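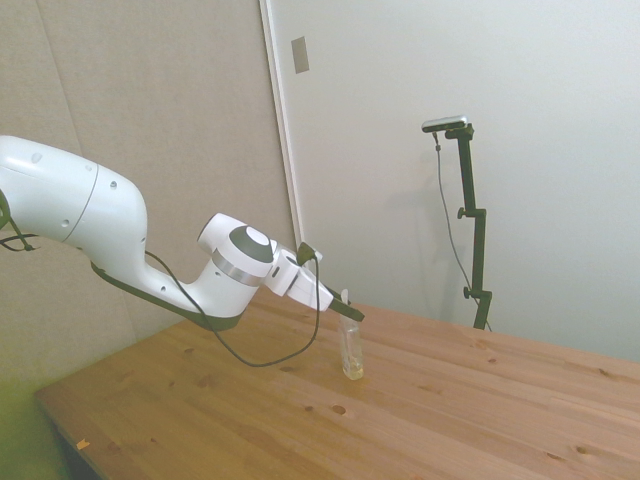

Werkstatt-Tipps / Roboterarm / Beispiele aufnehmen

Durchsichtige Flaschen greifen: Tipps für brauchbare Aufnahmen

Wer einem Arm das Greifen durch Vormachen beibringen will, fängt meist mit Holzklötzen an und ist nach zwei Abenden zufrieden. Mit klarem Kunststoff sieht es anders aus. Die Kamera sieht die Tischplatte durch die Flasche hindurch, der Rand verschwindet im Gegenlicht, und umfallen tut so ein schmales Ding auch noch. Die folgenden Hinweise stammen aus der Aufnahmereihe »Hokness«, für die wir bisher 2.123 Durchgänge gespeichert haben.

Tisch und Untergrund

Ein Tisch aus Kiefernbrettern mit Ästen und Maserung ist für die Aufnahmen kein Nachteil. Wir haben zuerst eine weiße Platte untergelegt und sie wieder weggenommen. Auf Weiß lief das gelernte Programm ordentlich, auf Holz danach gar nicht. Wer später auf Holz greifen will, nimmt auf Holz auf.

Die Tischplatte vor jeder Sitzung trocken abwischen. Klebereste halten eine leichte Flasche fest und verfälschen das Anheben. Einzelne Papierschnipsel dürfen liegen bleiben, solange sie nicht an der Stelle kleben, an der die Flasche steht. Bei wackelnden Tischen die Beine unterlegen, bevor irgendetwas eingemessen wird.

Kamera am Stativ

Eine zweite Ansicht von der hinteren Tischkante hilft bei durchsichtigen Teilen sehr. Wir verwenden einen schmalen schwarzen Ständer mit verstellbaren Klemmen, die Kamera sitzt ganz oben und ist leicht zum Tisch geneigt. Die Höhe nach dem Einrichten mit Bleistift oder Klebeband an der Stange markieren. Die Knebel von Hand fest anziehen und nach 19 Durchgängen nachprüfen, der obere setzt sich gern.

Das Kamerakabel an der Stange herunterführen und unten mit Klettband sichern. Oben etwas Luft lassen, sonst dreht der Zug am Kabel die Kamera weg. Belichtung und Weißabgleich fest einstellen. Die Automatik reagiert auf den weißen Arm, sobald er ins Bild fährt, und der Hintergrund wird dunkler.

Kabel am Greifer

Die Schlaufe am Greifer muss lang genug sein, dass sich das Handgelenk ganz drehen kann. Wie weit sie durchhängt, sieht man am besten bei nach unten gerichtetem Greifer. Vor der ersten Aufnahme den Arm langsam durch alle Stellungen fahren und dabei nur auf das Kabel achten. Hängt die Schlaufe so tief, dass sie Gegenstände auf dem Tisch streift, mit einem Klettstreifen am Arm kürzen. Kabelbinder sind ungeeignet, man stellt doch noch dreimal um.

Flasche und Inhalt

Leere Flaschen kippen schon bei leichter Berührung. Ein kleiner Rest Flüssigkeit am Boden macht sie standfester, und eine gelbliche Färbung gibt der Kamera unten einen Anhaltspunkt. Wir mischen beides: einen Teil der Durchgänge mit Inhalt, einen Teil ohne. Sonst lernt das System, nach dem gelben Fleck zu suchen.

Ragt oben etwas heraus, etwa ein weißer Streifen, gehört das in die Notiz zum Durchgang. Es verändert die Stelle, an der die Finger ansetzen können.

Vormachen

– Immer aus derselben Ruhestellung starten, die Flasche aber jedes Mal anders hinstellen.
– Von schräg oben anfahren und kurz vor dem Flaschenhals einen Moment stehen bleiben.
– Finger langsam schließen. Eingedrückte Flaschen aussortieren.
– Senkrecht anheben, dann erst zur Seite fahren.
– Zögern und kleine Korrekturen drinlassen. Lange Pausen herausschneiden.

Umgefallene Flaschen nicht löschen. Rafail Kyriakidis legt sie in einen eigenen Ordner, zuletzt waren es 47. Aufnahmen, in denen der Arm nach einem Fehlgriff zurückfährt und es noch einmal versucht, sind mit das Wertvollste, was man haben kann. Als Fehlversuch kennzeichnen muss man sie trotzdem, und zwar gleich. Am nächsten Tag weiß man es nicht mehr.

Licht

Tageslicht wandert. Entweder verdunkeln und mit Lampe arbeiten oder bewusst zu verschiedenen Zeiten aufnehmen und die Uhrzeit notieren. Glanzstellen an der Flasche verschwinden meistens, wenn die Lampe gegen die Wand statt auf den Tisch gerichtet wird.

Nach der Sitzung

Drei beliebige Durchgänge ansehen, beide Ansichten nebeneinander. Laufen sie auseinander, stimmt der Zeitstempel nicht. Danach auf die zweite Platte kopieren und den Arm in Ruhestellung abschalten.

Stand: 23. Juli 2024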